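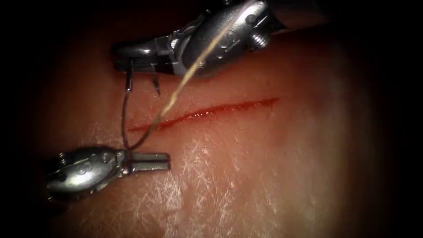
Suturing practice on the tissue pad, with the needle in the upper jaws.

Surgical Robotics Club heads into its second term

If you walked past the lab on the second floor of the Arska Building any evening this month and wondered why six people were holding their breath, now you know – it was suture night!

The club started last spring as a side project for a few mechanical engineering students, and it has grown faster than any of us expected. We now have 89 names on the mailing list, and sign-ups for console time usually fill the same day they open. Members come from engineering, computer science, nursing and pre-med, plus one very welcome music major who has the steadiest hands in the room.

This term's project is called Trukdale, and the goal sounds simple: close a straight cut in a synthetic tissue pad with a row of even stitches, using two instruments and a curved needle. Anyone who has tried it will tell you how much is packed into that sentence. You have to grip the needle at the right spot, bring it in at the right angle, follow its curve through the pad and pick it up with the other instrument without tearing anything. Then you get to do it all again, and keep the thread out of your own way while you're at it.

Thắng Tôn and Giorgia Sartori are leading the hands-on side. They have written a terrific practice guide that takes new members from passing a needle back and forth in the air up to a full row of stitches. Giorgia's advice for beginners is to slow down at the handoff. "Everybody wants to grab and pull," she says. "Wait until the second set of jaws really has it, then let go."

Lợi Ninh and Hậu Ông are working on the software. They are going through our practice recordings and labeling each step of the stitch – reach, grip, drive, hand over, pull through – so the program they're building can learn to tell one from the next. So far they have labeled 1275 clips, which is a heroic amount of squinting. The next step is to have the system run the handoff by itself while a student watches with a hand on the stop button. We can't wait to see it!

A big thank-you to our faculty advisor, Magnus Cowie, who found us $200 for new pads and thread just as we were scraping the bottom of the supply drawer. Used pads go in the gray bin by the door, please, because the labeling crew likes to look over the old stitches.

Our open house is coming up in November, and visitors will be able to take a turn at the controls for up to 2 minutes each. No experience needed, and little brothers and sisters are welcome with an adult. If you can help at the door or coach at the console, add your name to the sheet outside the lab or tell Thắng at the next practice.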